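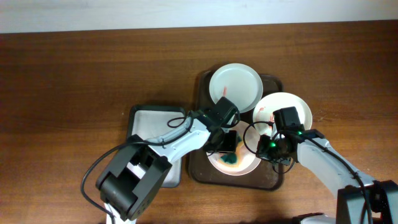 Are we there yet with dishes?

xiomara_h
My brother-in-law swears we'll all have a machine doing the kitchen by the time his youngest is in school, and I've been chewing on it since Friday. I run the back end of a 62-seat lunch place, so I think about plates more than is healthy. Two arms, a sponge and a few dirty plates on a tray, fine, I believe that part. But what about the orange ring a tomato sauce leaves behind? That stuff laughs at me, and I have thumbs!

Dagdag_N
I'd be gentler on them than you are, Xiomara. Holding a plate steady with one hand and wiping with the other is a lovely hard problem, and five years ago I wouldn't have bet a nickel on it. Slow is okay at home. If it takes 25 minutes while I'm reading to my daughter, who cares?

maricel.o
I care, a little :) My mother had a rule that you wash it until it squeaks, and I don't see how a gripper knows about squeaking. Pressure is the whole job – too light and the grease stays, too hard and there goes the good china.

Dagdag_N
Well, my dishwasher doesn't know about squeaking either, and you all trust yours.

xiomara_h
Ha, fair. Mine does 10 racks before noon without complaining, though somebody still has to scrape and load. Build me the arms that do the scraping and I'll clear a spot on the counter myself.

maricel.o
Scraping I'd hand over tomorrow. The good china stays with me.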